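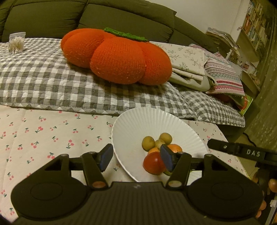

Fruit on the cherry cloth, with the big orange cushion behind.

Home | Gallery | Makes & Mends | Op Shop Finds | Contact

Filed under: Soft furnishings, Colour, Fruit bowl days

Glenys Wainwright gave me the gingham cover for the sunroom corner back in July (thank you, Glenys!). It's grey and white, quilted, and it has calmed down everything I own that has cherries, sprigs or flowers on it, which is most things. I paid $3 for the cherry print and I'd happily have paid more.

The cushion is the one everybody asks about. I call it the pumpkin, my neighbour Denise Crabtree swears it's a persimmon, and we've agreed to leave it there. The green leafy top is my favourite bit. Jamie Staniforth wants one for his reading chair and I've told him he can get in line!

I did try plain white under the fruit and it looked like a dentist's waiting room, so the cherries stayed. The plate has fine ridges all around the rim and I love how it sits with a tomato and a few little green fruits on it. Mandarins go with everything in this corner, really, because they're so close to the colour of the cushion.
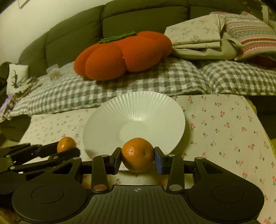
A mandarin up close, gingham in soft folds behind it and the fluffy white flower off to the left.

The brown and pink floral hanging down the side is next on my list. I keep going back and forth on whether it's one pattern too many, and Denise says yes, so it will probably stay. If you've got a cherry print of your own tucked away somewhere, send me a photo, I'd love to see what you've put with it.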